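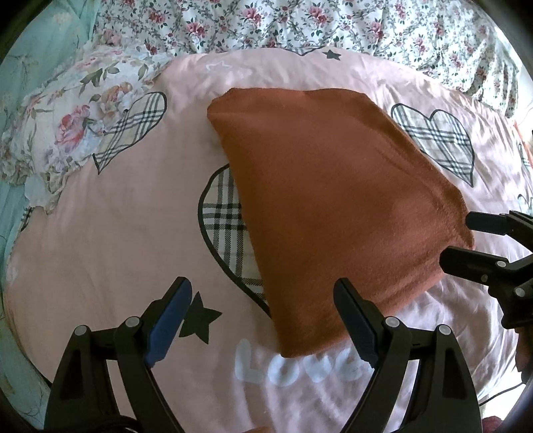 Tulla grippers + towel folding set, README

Last edit June 6, 2018. Hường Diệp wrote most of this, Ulises Huaranga did the wiring section and checked the numbers. Written fast, fix things as you find them.

What's in here

Print files and build notes for a pair of hand-held grippers, plus the recordings we made with them folding laundry on a bed. Two people can build a pair over a weekend if the printer behaves. Ours did not behave.

Folders:
parts/ - STLs and the source files
wiring/ - Ulises's drawings, one page per hand
record/ - the logging script and its config
clips/ - the recordings, one folder per clip
notes/ - scans of the paper notebook, mostly readable

Naming

The gripper is Tulla. The logging script is Gondex. Older notes call the whole thing Virnix, same project, we renamed it when the second version of the finger came out. If you see virnix_ in front of a file name it's from before that and the finger geometry is different. Don't mix them.

The gripper

Two fingers per hand, opening in a V. Each finger is a linkage of hinged black plastic links with round silver caps over the pivots. Rectangular cut-outs in the links, saves plastic and you can get a small screwdriver in there when a pivot needs tightening. They will need tightening.

Pads on the inner faces. Pads don't all match. Dark blue rubber on one finger, black on another, we were using up what was in the drawer. The blue is a bit grippier on terry, the black lets go cleaner. Haven't measured it. If you do please write it down in notes/.

Printing:
Links: print flat, 4 walls, no supports
Finger tips: on their side, otherwise the tip splits along the layers
Handle: supports on, takes forever, start it before bed
Caps are bought, not printed

First set of links came out tight because of the first layer squishing out. Ream the holes by hand. If a link doesn't drop under its own weight when you hold the finger sideways its too tight.

Assembly order

1. Ream every hole before anything else
2. Links to base, loose
3. Both pivots on a finger, then snug, then back off a quarter turn
4. Pads on last. Contact glue, overnight
5. Cable out the base, leave slack

Step 5. Leave slack. The cable curls round the outside of the finger base and if you pull it short it tugs on the connector every time you open your hand. We lost one connector that way and a whole evening of clips had no opening width in them.

Right hand and left hand are the same parts. Mark them with tape. The config cares which is which.

Wiring (Ulises)

One sensor per hand for how open the fingers are. One camera per hand. Both go to the same laptop.

Calibrate every time you power up:
fingers fully closed, press c
fingers fully open, press o
the raw reading should land near 62 closed and near 232 open on the left hand. Right hand gives 221 open, sensor sits slightly rotated, we left it
if closed reads under 8 the sensor wire is off, check the plug before you blame the script

Two laptops tried. The old one drops frames with both cameras running. Use the newer one, or record one hand at a time for testing.

Power supply is from the Gavrilă shelf in the shared workshop (second shelf, gray box). Put it back.

The camera

Wide lens. Expect dark rounded corners on everything, that's the lens and we don't crop it. Your own fingers will take up a big part of the bottom of the picture, also fine, you want to see the tips at the moment they touch the cloth. The other hand comes in from the side in a lot of clips. Leave that in too.

Exposure locked before each batch. Auto exposure pumped badly whenever the hand got close to something pale, and bedding is mostly pale.

The folding set

Done at home on the bed, no table. Reason is height mostly, the workshop bench is too high to work two grippers over without your shoulders giving up.

Background is whatever's on the bed. For one batch that's a pink duvet cover with plaid hearts, black stars and LOVE in big white letters, over a white floral sheet. We left it busy on purpose. An earlier try used one plain gray blanket for everything and anything we trained on it fell over the moment the blanket changed.

Items:
Towels, mostly small, some with fuzzy pile
Pillowcases
T-shirts (short sleeve only so far)
One baby blanket, retired, too stretchy

The rust-orange towel is the one we use most. Good color against nearly all of the bedding. Its pile catches the light, so you get lighter patches that aren't edges. Keep that in mind if you're labeling from color. The folded bundle also likes to skew, so you get a wedge, narrow at one end and wide at the other, where you wanted a rectangle. We label those as skewed and keep them. Please do not re-fold and call it the same clip.

How a clip goes

Item put down on the bed. Hands back. Start Gondex, wait for the beep. Work with the grippers only, no bare fingers, even when its painful to watch. Stop when the item's folded or when you've given up. Mark which.

Giving up is allowed and useful. Mark it failed, don't delete it.

Per clip you get:
left.mp4
right.mp4
width.csv (time, left opening, right opening)
meta.txt (item, bedding, who, result)

meta.txt is typed by hand. So spelling varies. "towl" appears in there, search for both.

Labels

result: folded / skewed / failed
bedding: free text, sorry
who: h or u
starts_as: flat / folded / heap

starts_as was added later. Older clips have it filled in from watching the video and where we couldn't tell it says unk.

Known problems

Wrinkled cover gets grabbed with the towel. Happens a lot when the lower edge of the item sits on soft ridges of fabric. Smooth it a bit first, not perfectly.

Thick rounded folds are hard. The tips slide over the top edge of the bundle and don't go under. Come in at a corner, lower, and push a little before you close.

Prints on the bedding confuse the edge finder. Heart outlines especially, they're black and curvy and it thinks they're a hem. Set edge_min higher in the config, or turn the edge finder off and label by hand, which is what Hường does.

Clock drift between left and right on long clips. Keep them short. There's a sync script in record/ but it's ugly.

Pivot caps pop off. Dab of glue. Not superglue, it runs into the pivot and then you're printing a new link.

Pads peel at the tip after a few sessions. Re-glue, or trim and move on.

What it's good for

Playing with grasp points on cloth. Testing whether your thing copes with patterned backgrounds. Learning to build a linkage finger that doesn't wobble.

Not good for: force (we don't measure any), anything about speed (we're slow, and slower with the left), long sleeves, big sheets. Two people, one bedroom, similar light in most of it. Don't expect it to carry over to a laundromat.

Privacy

Parts of the room end up in the upper part of the picture, pillows and sheets mostly. We watched everything before putting it in clips/ and took out the ones with a face or mail in them. If you find one we missed tell Hường and it comes out.

Sound is stripped.

To do

- metal pins in place of the printed ones
- lighter handle, wrist hurts after a batch
- rotate the right sensor so both hands read the same open value
- long sleeve shirts
- redo the print settings page, half of it is for the old nozzle
- second bed?? Ulises says his, we'll see
- next batch planned for July, after the handle is done

Use it

Parts and clips free to use and change, keep both our names on it. If you print a set and the finger geometry works better some other way send the file, put it in parts/contrib/ with a line saying what you changed. Photos of broken links also welcome, they go in notes/broken/.

Questions go in the workshop notebook or the issues page. Ulises checks issues, Hường checks the notebook.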